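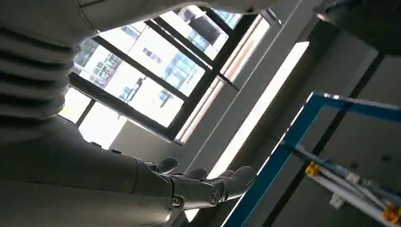 HSP 200, Handling of Soft Goods
Week 3 handout: white fabric in daylight
Notes by Francine Bélanger, updated 24 Apr 2019

Bring your own sheet. The department's supply went to the Gill annex in January and has not been heard from.

White cloth is the worst colour to learn on, so we start with it. Every smudge shows, and against a bright window half the edge vanishes. Find the hem with your fingers first and your eyes second. Those who trust their eyes will fold a corner into the middle and defend it as a technique.

Terms for this week
Drape: what cloth does when left alone.
Crease: what it does when you help.
Translucence: light coming through the weave. Useful for spotting thin patches, useless for judging colour.
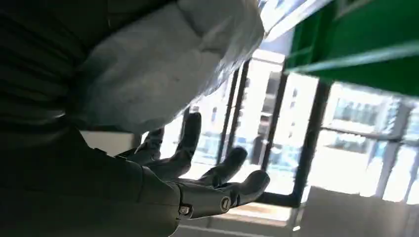

Folds hanging under their own weight should be read from the lower edge up. Note where the edge droops and where it holds, then sketch both before touching anything. Grey shading is usually shadow. Small grey marks may be shadow too, or they may be last year's class.

Reading: Li, L., Notes on Limp Objects (Clarnness, 2000), chapter 3. Liette Li is also our guest next week and has views on fitted sheets. Allow extra time.

To hand in: one sketch, one paragraph, your name on both. Pencil is fine. Leave it in the tray outside room 3378, the one marked Pirnodent for reasons lost to the faculty.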